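The drawer problem, again
Sellcombe Household Newsletter, Aug 24, 2018

Every summer some company decides that our kitchen drawers are a crisis. This year it's Arken, with a set of bamboo dividers and a booklet called The Calm Drawer. The booklet came free with the dividers, and I'm glad I didn't pay for it separately.

The pitch goes like this. You empty your utensil drawer onto a table. You sort everything by type, then by size, then by how often you use it, and you put back only what you've used in the past month. The rest goes to "a new home." There is a chart on page 4 and a page of stickers. According to the box, a sorted drawer saves the average family 300 minutes a year. It doesn't say who was timed or what they were looking for, and when I wrote to ask, I got a coupon.

I'm not against sorting. I sort. I have strong feelings about teaspoons ending up with soup spoons. What I doubt is the idea that there's one right way to do it and that it costs $34.

Let's start with the rule about the past month. I don't use the big serving spoons in August. I use them in December, when there are people at the table and every one of them wants gravy. Under the Calm Drawer rule they'd be gone by Labor Day and I'd be buying them again at Thanksgiving. The same goes for the small fork that came with a fondue pot and is now the only thing that gets the last pickle out of the jar. How often do I use it? Not often. Would I miss it? Yes, by the next jar.

Then there's sorting by size. Sounds sensible, but spoons don't come in two sizes. Anyone who has put together a drawer over 20 years of moves, yard sales and potlucks has teaspoons, bigger teaspoons, smallish dessert spoons, proper dessert spoons and at least one that seems to have been made for a horse. The dividers have a slot for "small" and a slot for "large." I laid mine out and had a whole group in the middle that belonged in neither. The booklet suggests you "trust your instinct." My instinct was to put them all in the same slot, which I could have done with no dividers.

The other system going around is Bonamville's, and I'll say for it that it's cheaper. It's a wall chart you download and tape inside the cabinet door. Bonamville wants you to sort by material: plain metal in one place, colored handles in another, wood and plastic in a third. It looks very nice in their photos. It also means that the metal spoon you eat cereal with and the plastic-handled spoon you eat cereal with live in different parts of the kitchen, though they do the same job. I tried this for 10 days. By the end of it the colored ones had wandered back in with the others, and I can't say I minded. Whoever empties the dishwasher runs the drawer, and in most homes that person is not reading a wall chart.

I looked through the Yap board to see whether I was being unfair. The thread on utensil drawers has 1,744 replies, which is more than the thread on the water main. Plenty of people swear by one method or the other. I went through as many as I could stand and noticed that most of the glowing ones were written on the same day the drawer was done. Of course it looked good! Mine did too. I'd like to hear from those people in the spring.

A few posts I did find useful, and they had nothing to sell:

Wipe the drawer out while it's empty. You'd be amazed at the crumbs, and you won't do it otherwise.

Sort on a table or a counter you can walk away from. If you start on the bed, you'll be sleeping with the whisks.

Spread things out flat. A pile hides duplicates. Once the spoons are lying side by side, you can see what matches and what never did.

Keep one odd slot. Every drawer has a few things that belong to no family, and if you don't give them a place, they'll take over everybody else's.

Don't line up the handles for the sake of it. Bowls all one way, yes, if it helps the drawer shut. Past that you're decorating.

That third tip is the one I'd keep if I could keep only one. I had been telling people for years that I was short on spoons. I wasn't. They'd worked their way under the spatulas – and the ones with colored handles I'd somehow stopped thinking of as spoons at all. When the lot is out on a table, the argument about systems mostly goes away. You can see the plain ones, you can see the blue ones, and you can make up your own mind about whether that difference matters at breakfast.

Whether it matters enough to buy something is another question. My own fix was a shoebox lid cut in half, and it's been in there since before the Arken box arrived. It isn't pretty. It does have the advantage that I can cut it again if I change my mind, which bamboo doesn't allow. I'd also point out that the Arken set is a half inch too deep for the shallow drawers they put in most of the older houses here, so measure before you order. The return postage is on you. I know this now.

And a word on the numbers, because they keep turning up in the ads. Arken says 3,715 households have "completed the journey." I take that to mean they sold 3,715 boxes. What's going on inside those drawers by now is anybody's guess, and I'd bet on a good share of rubber bands and soy sauce packets.

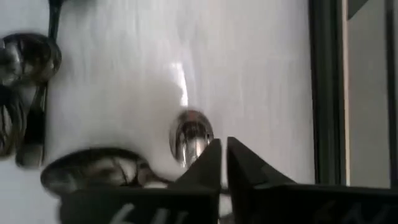 Plain metal ones. 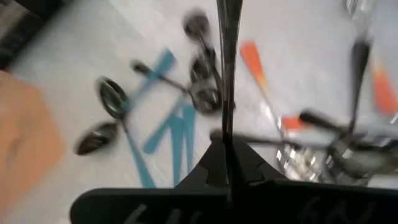
Light-blue handles, and something orange.

One reader has already written in to disagree, on the grounds that I gave the Bonamville chart too little time. She says sorting by material took her family a full month to learn, and that she'd been ready to quit in the second week, but now even the kids put the colored handles back where they go. She does admit that the chart has come down off the cabinet door, and that the wooden spoons never did fit and stand in a jar by the stove. She also wants it on the record that a fondue fork is not a pickle fork and that I should buy a pickle fork.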